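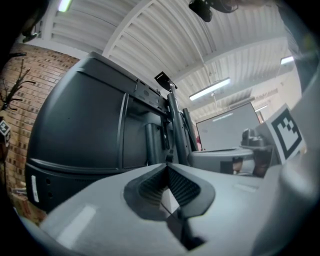

Black housing with a slotted bracket frame bolted alongside.

5. Power cords, surge strips and cord covers

Before you start

This section covers getting power from the wall to your equipment without starting a fire or tripping a visitor. It was written for the Dovasora rooms at Fultdale, but most of it applies to any building where the outlets were put in long before the equipment was.

You will need: a flashlight, a tape measure, a roll of painter's tape, a pen, the rating label from each device, and the floor plan from the binder. Treat the floor plan with suspicion. It shows two outlets on the north wall that are now behind plaster.

5.1 Work out the load

1. Find the rating label on each device. It is usually on the back or the underside, in the smallest type the maker could get away with.

2. Write down the watts. If the label gives only amps, multiply by the line voltage to get a working figure.

3. Add up everything that will share a circuit. Sharing a circuit is a different matter from sharing an outlet. Two outlets on opposite walls may well be on the same breaker, whatever the panel says.

4. Compare your total with the breaker. For anything that runs for hours at a time, stay under 80 percent of the rating.

5. If the total is over, move something to another circuit. Do not swap the breaker for a bigger one. The wire in the wall does not get thicker when you do that.

Note: Panel labels were last gone over in September, and several were wrong then. Test before you believe them. Plug in a lamp, switch off the breaker, see whether the lamp goes out, and write the result on the sheet inside the panel door.

Note: Makers tend to print the highest figure a device can draw. Plug-in meters will show you what it draws on the day, and the two can be far apart. Plan with the label figure anyway. Motors and heaters pull harder when they start than a cheap meter can catch.

5.2 Pick the cord

1. Measure the route the cord will take along the walls. The straight line across the room is always shorter and always tempting.

2. Choose the shortest cord that covers the route with a little slack at each end. The 33 foot cord on the hook by the door is there for the far corner and nowhere else.

3. Check the gauge printed on the jacket. Lower numbers mean thicker wire. If you can't read the printing, don't use the cord for anything heavier than a lamp.

4. Run the whole length through your fingers before you plug it in. Feel for nicks, flat spots and stiff places. A cord with tape on it goes in the scrap bin, however neat the tape is.

5. Check that the plug has its ground pin. If somebody has removed it to suit an old outlet, scrap that cord too.

CAUTION: Never run a heavy load on a cord that is still coiled. The coil traps heat and the jacket can melt. Unroll all of it, including the part you don't need.

"Heavy duty" on the package is not a rating. Neither is "professional" or "contractor grade." Gauge, length and the amp limit are what you go by, and if a package doesn't give all of them, leave it in the store.

5.3 Surge strips

We have two kinds in the cabinet: the Masitz with the metal case and the Sequeira 300 with the flat plug. Both claim to protect whatever is plugged into them. They may, up to a point. The parts inside wear down each time they absorb a surge, and a worn strip goes on passing power as if all were well.

1. Plug the strip straight into a wall outlet. Do not plug it into an extension cord, and do not plug it into another strip.

2. Switch it on and look at the protection light. If it is out, the strip is finished as a surge strip. Take it out of service.

3. Write the month on a piece of tape and stick it to the underside. This is the only way anyone will know how old it is.

4. Put the strip where you can reach the switch without moving furniture.

5. Plug in your equipment one piece at a time, switching each one on before adding the next. If the breaker trips, you will know which one did it.

CAUTION: Space heaters, kettles, coffee makers and anything with a compressor go directly into the wall. The strip's box may say otherwise. Follow this manual.

Note: The light tells you less than you would like. It can show that the protective part has failed completely. It can't tell you how much is left. If there has been a lightning strike nearby, replace the strip and don't argue with the light.

5.4 Cords on the floor
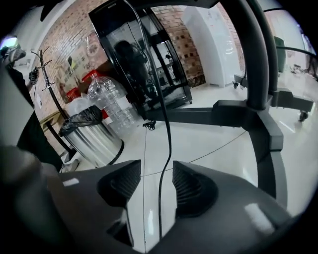 Thin dark cable crossing white floor tiles.

The best floor cord is the one you rerouted along the wall. When that can't be done, use the following.

1. Keep the crossing as short as possible. Go straight across the walkway, at right angles to the way people walk.

2. Sweep and dry the floor. Tape and cord covers won't hold on dust, and glazed tile is worse than wood for letting things slide.

3. Lay the cord flat, with no twists. A twisted cord will roll under a shoe.

4. Fit a rubber cord cover over the crossing. The adhesive strips sold with most covers are good for one use on tile, so budget for new ones.

5. Walk across it yourself at a normal pace. Then push a cart across. If the cover shifts, lift it, clean the tile again and start over.

CAUTION: Do not put a cord under a rug or mat. It hides the damage and holds in the heat.

CAUTION: Do not pass a cord through a doorway where the door can close on it. Propping the door open is no answer if it is a fire door.

Dark cords show up well enough on pale tile in daylight. Don't count on that after 5 p.m. with half the lights off. A strip of bright tape on each side of the cover costs very little.

5.5 Stands and hanging cords

1. Leave a loop of slack at the foot of any stand, and fasten the cord to the stand near the bottom. A tug on the cord should then pull low down, where it is less likely to tip anything.

2. Use hook-and-loop straps. Zip ties get pulled too tight and have to be cut off with a blade next to a live cord.

3. Don't let the plug carry the weight of a hanging cord. Support the cord near the top.

5.6 Weekly check

Switch off, unplug, and feel each plug with the back of your hand. Slight warmth after a long run is normal. A hot plug or a brown mark on the outlet face means stop using both and tell Mieke Van Wijk, who keeps the panel key. Put the cord in the scrap bin with the plug end showing.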